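Chapter 5
Plates, Bowls, and the Shape of a Meal

What you will meet in this chapter
Why flat dishes and deep dishes grew up in different kitchens
How clay becomes stoneware, and what a glaze does
Rims, wells, and feet: the working parts of a plate
How color and pattern change the way we judge food
Reading a dish you have never seen before

Key words: earthenware, stoneware, porcelain, glaze, well, rim, foot ring, trencher, coupe

Think back to the last thing you ate. You can probably name the food without any trouble. Now try to name what it was sitting on. Was there a rim? Was the surface shiny or dull? Did it have a pattern, and did the pattern run right across the middle or stop at the edge? Most people get stuck on the second or third question, and I love that moment in a classroom, when a room full of people who eat three times a day discover that they have hardly ever looked at a plate!

We are going to look at plates a great deal in the next few weeks. Chapter 4 dealt with the hearth and the pot, the places where food is made ready. Now we follow it to the table, and the table turns out to have a history every bit as rich as the stove.

Start with the oldest answer to the problem, which is no plate at all. A leaf, a flat stone, or a slab of bread will hold food well enough for one meal. In much of medieval Europe diners used a trencher, a thick slice of stale bread that soaked up the sauce and could be eaten afterward or given away. Later the trencher was made of wood, often square, sometimes with a small hollow in one corner for salt. The square shape has come and gone ever since, and it has never quite driven out the circle.

Why the circle? Part of the answer lies in the potter's wheel. Clay that spins wants to be round, and a round dish comes off the wheel with little extra work. A square one has to be pressed in a mold or built up from slabs, and its corners like to warp as they dry. So when you hold a square plate, you are holding a small decision — somebody chose the harder shape, or owned the right mold.

Pattern is a decision too. A dark plate makes rice, cheese, and pale fish stand out, while a tomato stew can sink into it and look dull. A busy pattern hides scratches and chips, and it also hides crumbs. White shows everything. Restaurants have argued over this for years and home cooks argue over it every time they replace a set.

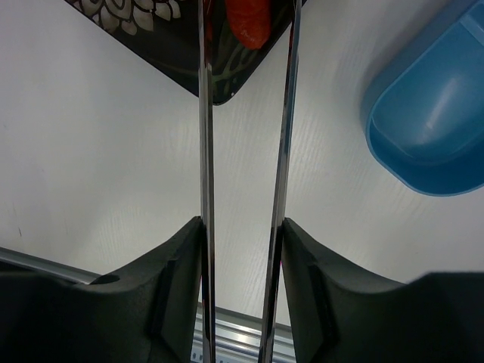

Dark dishes make every meal look like evening, a reader of our first edition wrote to us, and she would not serve breakfast on one if you paid her. She went on to say that eggs belong on white or yellow and that the whole section on contrast had left out mood completely. She was right about the section. We have rewritten it for this edition, and you will find mood treated alongside contrast in 5.4, with an exercise you can try at home using one boiled egg and as many plates as you can borrow.

Her letter raises a bigger point, too. The study of tableware is full of measurable things, such as weight, width, firing temperature, and the depth of a well. It is also full of feelings that are much harder to pin down. A chipped bowl that belonged to a grandparent may be the best bowl in the house. A very fine plate may stay in a cupboard for decades because it feels too good for soup. We need both kinds of evidence, and we will try to be fair to both.

Four case studies run through the chapter. The first, the Clatari pottery, made heavy brown stoneware for farm kitchens and changed its designs very slowly. Wirnico began with enamel pans and moved into plates when its customers asked for a matching set. The Ugwu workshop presses its dishes in molds, squares included, and its notes on warping are the best I have read anywhere. Cullo makes a single line of stacking bowls. You will get to know all four well, and by the end you should be able to tell their work apart with your eyes closed, just by running a thumb along the edge. 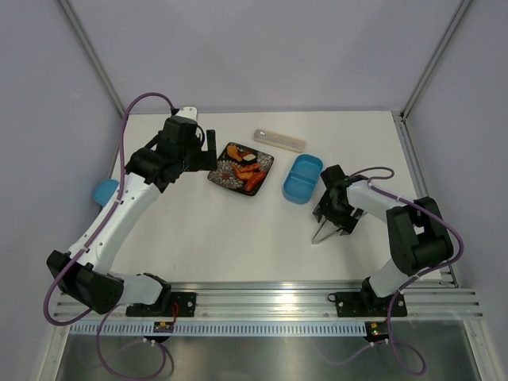 That thumb test deserves a little practice before you go on. Hold a plate level in one hand and move your thumb from the rim inward. On a traditional plate you will feel a flat or gently sloping band, then a drop, then the floor of the well. On a coupe plate there is no band, only one smooth curve from edge to center. Turn it over next. The raised ring underneath is the foot, and it is usually left without glaze, so it feels rough and shows you the true color of the clay.

Before you read section 5.1

Choose 5 dishes from your own kitchen. They don't need to match, and plain ones are fine. Give each a page in your notebook with these entries:

Shape, seen from the top
Width across the widest part
Rim or no rim
Color of the glaze and color of the foot
What you usually serve on it
What you would never serve on it

The last entry is often the most fun to compare in class. One group I taught, 19 students in all, agreed on almost nothing except that soup should stay away from square plates — and even then there was a holdout, who had a deep square bowl at home and brought it in the next morning to prove the point.

Keep the notebook handy. You will need the foot colors for 5.2, where we open the kiln.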